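Wiltside Robot Arm Club: Questions We Get a Lot

Hi! I'm Mahlet Demissie and I run the club, which mostly means I answer email and hold the other end of the tape measure. Ask me anything that isn't covered on this page. 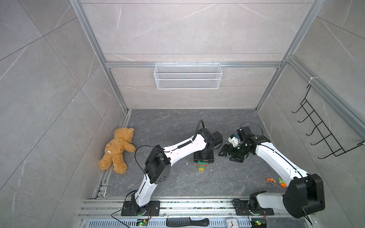 I've put the ones from parents first and the nerdier ones further down.

Do I need to know how to code?
Nope. About half of learning this stuff is just moving the arms and watching what they do. If you'd like to code, we use Python, and someone will sit with you through the first couple of programs.

What do new members work on?
Toy blocks! Everybody starts with picking up a block and setting it on another one, and it's a lot harder than it sounds (I was terrible at it). After that you move on to passing small things from one arm to the other, then you pick your own project.

Can my kid come?
Yes, from eighth grade up. Younger kids are welcome at the open house in June.

How much is it?
It's $30 a semester, and that covers parts. If that's a problem, write to me and we'll sort it out, no forms.

When and where?
Room 853 in the Stetgate building, 4 p.m. until people get hungry. Use the side door, the front one locks early.

Do you compete?
We do! We send 2 teams to the Wustano Challenge, and the tabletop sorting round is our favorite. You don't have to compete if you'd rather just tinker.

What if I break something?
Then you'll learn how to fix it. Please do tell me the same day, though, especially if it's a motor or a cable.

Can I bring my own stuff for the arms to pick up?
Please! Small, light, and nothing you'd cry over. No glass and no liquids.

Can I borrow an arm over the summer?
Sorry, they stay put. The simulator runs fine on a regular laptop, and I'll send you the setup notes if you ask.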